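# Girance releases Tridetti 3, a calibration and planning toolkit for hand-held gripper data
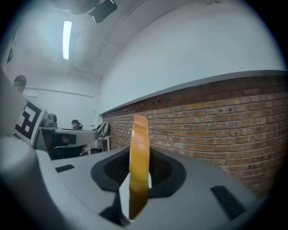
*View from a hand-held gripper, with a fiducial marker at left and a desk farther back in the room.*

**September** - Girance today announced the general release of Tridetti 3, the third major version of its software for turning recordings made with hand-held grippers into motion plans that a robot arm can carry out. The release is available to all current license holders and replaces the preview version distributed to partner laboratories earlier in the year.

Tridetti reads wide-angle video from a camera mounted on the gripper, corrects for lens distortion, and estimates the position of the tool throughout a recording. Fiducial markers on the fingers allow the software to work out how far the gripper is open at each moment. The resulting path is then checked against the reach and joint limits of the arm on which it will be used.

Version 3 introduces a new tracking module, named Bastos, which was written to address a common complaint among users of the earlier software. In rooms with long, repetitive surfaces such as brick walls or paneled ceilings, the previous tracker could confuse one part of the surface with another and place the gripper in the wrong position. Bastos compares each candidate match with the wider layout of the room before accepting it, and flags the segment for review when it cannot decide.

"Our users record in ordinary rooms, with fluorescent lights overhead and colleagues working at their desks," said Emerson Bezerra, director of software at Girance. "We wanted a tracker that could be used in those rooms as they are, and that would say plainly when it was unsure of its result."

The module was tested on 543 recordings made at 4 sites. Recordings in which tracking was lost are included in the test set, and the full results are published with the release notes.

The planning component has also been revised. Users may now load 2 arm models at once and compare how each would follow the same recorded path. Segments that fall outside an arm's limits are marked on the timeline, together with the joint responsible. Paths may be trimmed or slowed from the same window - a change requested by several partner laboratories during the preview period.

"The timeline is the part I expect people to notice first," said Luana Xavier, who led the planning work. "Before, you exported a path, loaded it on the arm, and found out there that the wrist could not make the turn. Now you see it at your desk and can record the motion again the same afternoon."

Faces in recordings are blurred on import by default. Site administrators may change the strength of the blur but cannot turn it off for shared projects.

Projects created in version 2 will open in version 3 without conversion. Calibration files must be generated again, as the lens model has changed. Girance will continue to supply security fixes for version 2 until the next major release.

**Availability**

Tridetti 3 may be downloaded from the customer portal. Laboratories without a license may apply for an evaluation copy through Tamura, the distributor for the product.

**About Girance**

Girance develops perception and planning software for robotics laboratories and light manufacturing. Press inquiries should be directed to the company's communications office.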